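About Flusonell

Flusonell is a small testing and advice firm. We look at machines that are sold, or are about to be sold, as being able to do chores: folding, fetching, wiping, stacking, sorting, packing. Then we tell the people who are thinking of buying them what we found. Most of the time what we found is that the machine can't do the job yet, or can do it only if somebody tidies up first.

We are based in Lornstead, in what used to be a drapery warehouse, built in 1985 and badly heated ever since. Wouter Claeys started the firm after a long spell running the floor of a commercial laundry, where he was shown a great many videos of robot arms folding towels. Tormod Tveit joined him from a maker of packing machines. They still disagree about most things, and clients who sit in on a meeting should expect to hear it.

What we do

Care homes, hotels, laundries and small factories pay us to check claims. We don't take money from manufacturers, and we don't take commission on anything a client buys. If a supplier wants us to see a machine, they can lend it, and we will write down what it does whether they like it or not. Two have asked for their machines back early.

A test with us is dull. We pick the chore, we leave the room as we would find it on a normal working morning, and we let the machine get on. No one moves the chair. If a person has to step in, that goes in the report, along with how long they were busy. A machine that folds a shirt in four minutes while a paid member of staff stands beside it has not saved anybody four minutes.

The longest report we have written was for Söderlund, a hotel laundry that wanted to know if it could hand over its mixed loads. It covered 1253 items. Flat sheets and pillowcases went well enough, as they have for years on ordinary laundry machinery. Anything with sleeves, legs, a drawstring or a lining went to a human in the end. Söderlund kept its staff and bought a better ironing table.

What we think

Shop floors are ahead of homes. A box arrives the same way up, on the same belt, in the same light, and a machine can earn its keep there. Some of our clients have bought packing equipment on our advice and are pleased with it.

Homes are another matter, and trousers are our usual argument. They are soft, one leg slides under the other, and black ones show a camera very little to go on. Spread a pair across a bed and a child can see where the waistband is. Getting hold of it with two flat fingers, lifting without dragging the mat along, and bringing the legs together is a good deal harder than the sales film makes it look.
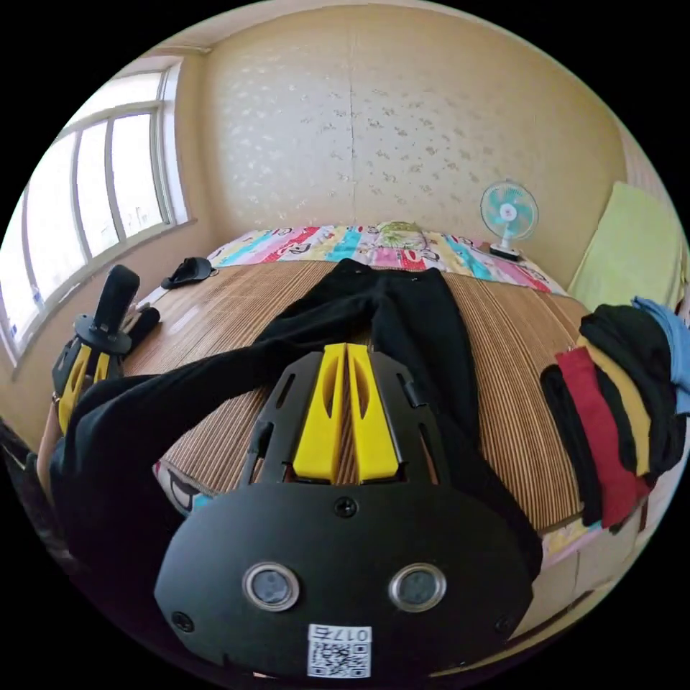
Then there is the rest of the washing, which in most bedrooms is in a heap. We have yet to test a machine that would take on a heap without help. Wouter thinks it will come within his working life. Tormod has asked him to put a date on it and is still waiting.

We are not against any of this. We would like the thing to work, and when one does we say so in the first line of the report.

Working with us

A standard check takes 21 working days and ends in a written report in plain English. Our next free start is in September. We also run Fesora, a reading list of our shorter findings, which is free and comes out when we have something to put in it.

Page last updated 11 July 2026.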